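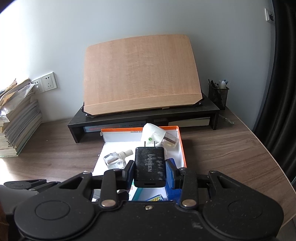 Meltville Repair and Reuse Library
Progress report to the Drodgate Fund, second period
Prepared by Howard Wainwright, project lead

1. Where things stand

The library has been open to the public for the whole of this period, Tuesday through Saturday. The work is on schedule except for the outreach sessions in Trenotow, which started late and are covered in section 4. Spending is under budget on staff time and over budget on rent. We are not asking for any change to the total grant.

Members borrowed items 1677 times in the period. Our target was set low in the application because we had no history to go on, and we have agreed with your office to set a new one for the next period. New memberships came to 712. Most of those people joined at the counter and not through the website, so the online sign-up form has had less use than we planned for. We are leaving it up but have stopped paying for the ads that pointed to it.

2. Lending

Pressure washers, carpet cleaners and long ladders are still the items with the longest waits. In spring the wait for a carpet cleaner reached three weeks. We bought a second machine out of the equipment line in March and the wait dropped to under a week by the end of the period. The ladders are harder to fix because we have no room to store more of them. We have asked the landlord about the covered passage behind the building and expect an answer next month.

Sewing machines go out less often than we thought they would. Members told us they don't like carrying them home on the bus. We now keep two set up at the back table for use on site, and those two are in use most afternoons.

Late returns are a bigger problem than they were in the first period. We had been sending one reminder, on the due date. We now send one the day before and another two days after, and a member with an item more than two weeks late can't borrow again until it comes back. Six items were never returned and have been written off. The most expensive was a tile cutter.

3. Repair evenings

Repair evenings run on Thursday from 5:30 p.m. to 8:30 p.m. Sławomir Ziółkowski took over the bench when our first repair lead moved away, and he has changed how the evening works. People now fill in a short slip at the door saying what the item is and what it stopped doing. He sorts the slips before anyone sits down. Things that can be done in twenty minutes go first, and larger jobs are booked for a later date. This has cut the number of people who wait all evening and go home without being seen.

Lamps, toasters, vacuum cleaners and zippers make up the bulk of the work. Phones and laptops are turned away unless the problem is a simple one such as a battery that is made to be swapped. We don't have the tools or the insurance to go further than that. We also do not open power supplies or microwave ovens. A few visitors were unhappy with this, so the rule is now printed on the slip.

We lost two evenings to a roof leak over the bench. The landlord patched it, but the repair is temporary and the full job is planned for the fall.

Spare parts cost more than we allowed for. The parts line in the budget was $300 and it was used up before the halfway point. We moved money across from printing, as your guidelines allow, and visitors now pay for any part that costs more than a few dollars. The box of salvaged cords, switches and knobs has helped, but it needs sorting again.

4. Trenotow sessions

The application promised a monthly session in Trenotow. Only three have taken place. The first hall we booked closed for heating work, and the second had no outlets that we were allowed to use for repairs. Since then we have been using the school cafeteria on Saturday mornings, which works well apart from the early finish — we have to be out by noon.

Turnout has been small but steady. People there mostly want to borrow and then return in the same place, without a trip into Meltville. For the next period we propose a pickup shelf at the school, stocked to order and changed once a month. The school has agreed in principle and wants to see the insurance papers first.

5. Staffing and premises

We have one full-time and two part-time staff, as planned. One part-time post was empty for seven weeks, and that accounts for nearly all of the underspend on wages. We would like to carry this money forward to pay for longer opening hours before the holidays.

Rent went up at the lease review. The increase takes the premises line over what was approved, and I have put the new lease in with the accounts so that you can see the terms. The accounts were checked by Nowakowski, the same firm as last time.

The catalog has been moved to new software. The move took longer than it should have because old records listed accessories under several different names, and each had to be matched by hand. Every loan item now has a tag and a list of what should come back with it. Checking items in takes a little longer at the counter as a result, but far fewer are being shelved with a hose or a blade missing.

6. Next period

We plan to start the pickup shelf in Trenotow, settle the ladder storage, and run a basic sewing course if enough people sign up for it. Sławomir would also like to train two more people to run the bench, so that repair evenings can go ahead when he is away.

We need two things from your office: approval to carry forward the wage underspend, and a decision on whether the new rent can be met from the existing grant. A reply on the rent before the end of the month would help us, as the next quarter is due then.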